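Corduroys: fold them or hang them?
Kellville Community Boards > Home and Closet > Clothing Care

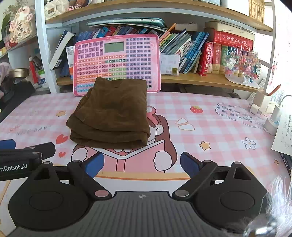 Original post

hefinlandeg
Posted 5 September 2022

OK so I need a ruling from people who care about this stuff more than my family does. I have owned corduroy pants pretty much my whole adult life and I have always folded them. Legs together, in half, in half again, onto the shelf. My sister came to stay and told me I'm crushing the wales and that's why my knees and seat look shiny. She hangs hers from the cuffs with those clip hangers and acts like she invented it.

I say the shine is from sitting down. Who's right? Also I just found a pair of Drondells at the thrift store on Kadlec Street, dark green, the really fat cord, and I'd like to not ruin them.

Replies

piyumi_n
Your sister is half right (sorry). Shine is wear plus heat, mostly. If you've ever ironed them from the right side you've squashed the pile flat and it does not want to come back. But a hard crease across the thigh from a shelf fold can stick around too, especially if there's a pile of sweaters on top. I fold mine in thirds and they go on TOP of the stack, always.

What do you do when you wash them? That matters way more than the shelf.

hefinlandeg
Cold wash, then dryer till they're dry. I do iron them. From the right side. Oh no.

piyumi_n
Haha well there you go!! Inside out, cold, take them out of the dryer while they're still a little damp, then shake them hard and smooth them with your hands along the cord. If you have to iron, inside out with a towel underneath. I haven't put an iron on mine in years.

vsev_k
Going to disagree with the whole folding crowd. Hang them. I've got 3 pairs and the ones on hangers look better than the one I kept in a drawer, same brand, bought the same week. Cuff clips leave little dents, so I use a plain bar hanger with the pants folded over at the knee.

alzbeta.kollar
Folded over at the knee is a fold though? You've just moved it.

vsev_k
It's a soft fold. There's no weight on it.

alzbeta.kollar
There's no weight on mine either, I've got them standing up in the drawer like records. I'm not trying to be a pain, I just think the bar gives you a line right where your knee bags out anyway and then everybody blames the knee. My fat cord pair have been upright for two winters and they look great. The fine needlecord ones crease if you look at them wrong, whatever you do.

dogukan_t
Wide wale and needlecord are basically different fabrics when it comes to this. Wide wale is heavy, so hanging from the cuffs does pull the creases out nicely, but leave them like that all summer and the hem starts to wave. Mine did. I hang them overnight after a wash and then fold.

For marks that are already there, bathroom steam. Hang them in there while you shower and then go over them with a soft clothes brush, up against the nap first and then back down. Don't use a lint roller, it yanks at the pile.

vsev_k
Lint roller is fine. I've used one forever.

dogukan_t
On corduroy? The sticky kind? Every time I do that there's brown fuzz all over the sheet and that fuzz is my pants.

vsev_k
That's loose fuzz that was coming off anyway. We're not going to agree on this one lol

piyumi_n
Brush for me too. I have a Skiltura one with the wooden back, it's nothing fancy but it's held up.

Hefin, are the Drondells lined? Some of the older ones have a lining to the knee and it shrinks differently from the cord, so I'd skip the dryer completely on those.

hefinlandeg
Just went and checked, lined to the knee, yes! So no dryer. I'm going to try the hang overnight then fold thing, and I've apologized to my sister for about half of what I said.

Does anything fix the seat on the old pair or are they yard pants now?

alzbeta.kollar
If you can still see the ridges when you hold them up to a window, steam and brush a few times and see. If it's smooth, the pile's gone and they're yard pants. I garden in mine, they're lovely and warm in April.

dogukan_t
Seconding the window test. And try damp cloth plus brush on the inside of a cuff before you go at the seat, some of the cheaper dyes rub off.

hefinlandeg
Held them up. Smooth as a tablecloth. Yard pants it is.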